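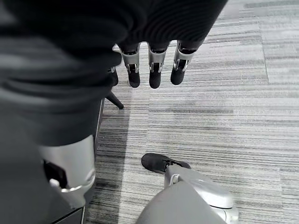 Fingered hands or plain two-jaw grippers for bathroom jobs?

Walter Escobar
Posted December 4, 2019

We have a two-armed setup in Komdale and I'm being pushed to choose between the Naqvi hands (several fingers, separate thumb, ribbed sleeve over the palm) and a pair of Samon two-jaw grippers. The jobs are dull ones: picking up packets and sachets near a sink, moving cups, straightening towels on a rail.

The Naqvi people showed us a very smooth demonstration. I asked to see the failed tries and was told they hadn't been kept. The Samon costs far less and has hardly anything in it to break, but the man selling it had never tried it on cloth.

Has anyone run both on the same jobs and written down what happened? I don't need to hear that fingers are the future. I'd like to know how many drops, how long it takes to change a worn fingertip, and whether a camera on the wrist sees anything useful once the hand has closed.

Karlijn Hoekstra

We did this in June at Zirisville, both types on the same arms with the same operator. I went in thinking the fingers were mostly for show. I've moved a bit on that, though less than the supplier would like.

The headline result was 400 tries per type, mixed objects. The hands dropped fewer floppy things. On cups and boxes there was nothing between them, and the two-jaw was quicker to line up. Be careful with anybody's average, ours included, as it depends entirely on how many floppy things you put in the mix.

If you're going to test, do it in this order:

1. Start with hard objects you already know both can hold. If one of them fails there, your mounting or your calibration is off and the rest of the day is wasted.

2. Go on to a flexible packet and have it lifted upright over the counter by its top part. Thumb on one side, fingers across the other, is where a hand should earn its money. With two flat jaws we got a hold as well, but the packet swung more when the arm moved. Leave a cup and a vase on the counter while you do it. A clear worktop flatters everything. 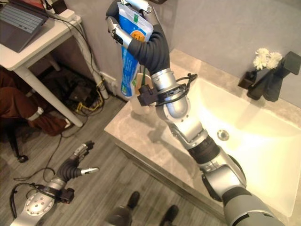
3. Repeat the packet test with a different operator. Ours had a lot of practice on the hands and it showed. The second person's drops on the hands went up and on the jaws barely changed, and I have yet to see that in a brochure.

4. Take a fingertip off and put it back with a clock running. Jaw pads were a minute's work. For the hand you want good light, a small screwdriver and patience.

5. Look at the recorded wrist camera pictures afterwards, with the hand closed as well as open. The sleeve can take up a fair bit of the view, depending on how the hand is turned. Don't judge it from the live screen.

Would I buy the hands? For packets and cloth, probably, with spare tips in the same order. For anything else I'd need a better reason than I've been given so far.

Alper Dağdelen

Just get the hands, you can always use a hand as a gripper but you can't use a gripper as a hand. We paid 600 for ours second hand and they're fine. Never bothered with a comparison.

Radomír Jireš

Alper's point sounds sensible until you have to service them. A hand used as a two-jaw gripper is an expensive two-jaw gripper with extra joints.

On towels, which Karlijn didn't go into: one gripper of either type does badly. You want one taking hold of the bottom edge or a corner and the other coming in at the far side, otherwise you simply pull the thing askew on the bar. Both types could pinch terry cloth for us. What separated them was letting go. Our jaw pads had a rough face that caught in the loops and dragged the towel off the rail again and again. Smooth pads cured it and cost next to nothing, so I'd hold off blaming the jaws for what may be a pad problem. Ask what pads were fitted before you believe any towel figures, good or bad.

The smooth pads add 92 grams a pair on the Samon with their backing plates, so redo the payload setting.

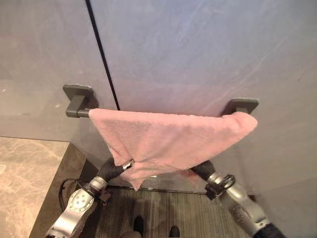 Can I leave the payload setting alone if I only swap the pads on one arm?

Set it separately for each arm. If you change one side only, that side will sag slightly at full reach and you'll think the gripper is missing its mark.

Natnael Abdella

Small correction to step 4 above. On the newer Naqvi the tips come off with one screw. Getting the sleeve back on afterwards still takes me 3 goes.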